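Filed under: Shop Notes, Glazes

Jun 28, 2023

Opened the kiln this morning and the celadon tests are finally going somewhere! I've been fighting this glaze since March, and most of the tiles until now looked like pond water (the kind you wouldn't let the dog into). I mixed the new batch with the Ditley feldspar in place of the Jindham, same recipe otherwise, sieved it twice and let it sit overnight under a lid.

Batch 50 is the keeper so far. Soft green, no pinholes, breaks a bit paler on the rims where I scraped it thin. The tiles from the bottom shelf came out duller than the ones up top, so the kiln is still uneven and I need to look at that lower element again. I keep saying that.

Recipe card is in the tin. I had 2960 grams of dry mix when I started, and what's left is in the white bucket with the cracked handle — please don't use it for liner glaze, I know it looks the same.

Application: two coats by dipping, quick in and quick out. Three coats ran on the test cup and stuck it to the shelf. I got it off with the chisel and lost a chunk of kiln wash, so whoever loads next, brush that spot before you put anything on it. The Arrieta stoneware takes the dip much better than the Prolari, which drinks it up and goes chalky at the foot. Could be my bisque was too low. I didn't put a cone pack in the bisque load (lazy, I know), so I'm guessing.

Color is the other thing. I want to land between a pale gray green and a proper mint, and I keep changing my mind about which way to push it. 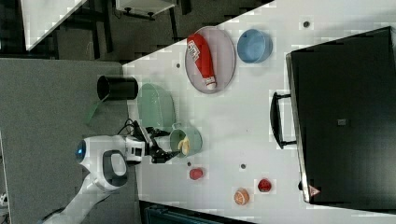

Pale green mug in the first one, mint-green measuring cup in the second.
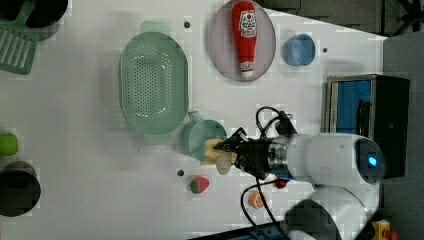

Next firing

Drop the iron a hair and leave everything else alone. Cone packs on all shelves this time, bisque included. Move 2 of the Arrieta tiles to the bottom and see if they dull out too. Order more kiln wash.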